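Home Reviews Storage Desk Kitchen Archive

Petchrat Divided Bin, small size
By Alcides Rocha
February

The Petchrat is an open-top bin in frosted polypropylene, sold singly or in packs of 12. I bought one to replace a Cametti snack tray that had split at two corners. The list price is low enough that the usual question is whether the plastic will last, and after a winter of daily use I have few complaints on that score.

Empty weight on my kitchen scale is 193 grams. The walls flex slightly when the bin is lifted by one side and return to shape when it is set down. Filled with packets and tea boxes it holds its form well. I loaded it with bagged rice to the rim and left it on a shelf overnight – no bowing that I could measure with a steel rule.

Cleaning is less simple. Flour and crumbs collect in the ribs, and a flat sponge passes over them. A soft brush with dish soap does the job. I washed mine by hand throughout; the leaflet permits the top rack of a dishwasher, but I have not tested it.

Labels are a second weak point. Paper ones lift from the ribbed sides within days. The Clukeck clip-on tags hold better, although they take up a little of the opening.

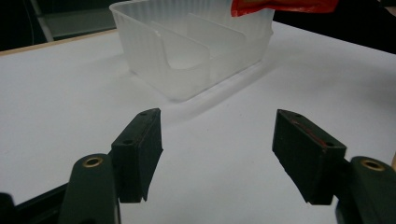 The divider decides whether this bin is worth having over a plain one. Mine separates wrapped snacks from loose sachets, and it has stayed upright in use. The panel has a curved cut-out along its lower edge, so small items can pass under it from one side to the other. For packets this is harmless. For dried beans or screws it makes the divider close to useless. The frosted wall lets the panel show through, but it is too cloudy for reading print on whatever is inside.

The Plandow equivalent has a solid divider and smoother walls, and costs more. I would choose it for loose goods. For anything in a wrapper, the Petchrat is adequate and I have ordered a second.

Score: 83 out of 100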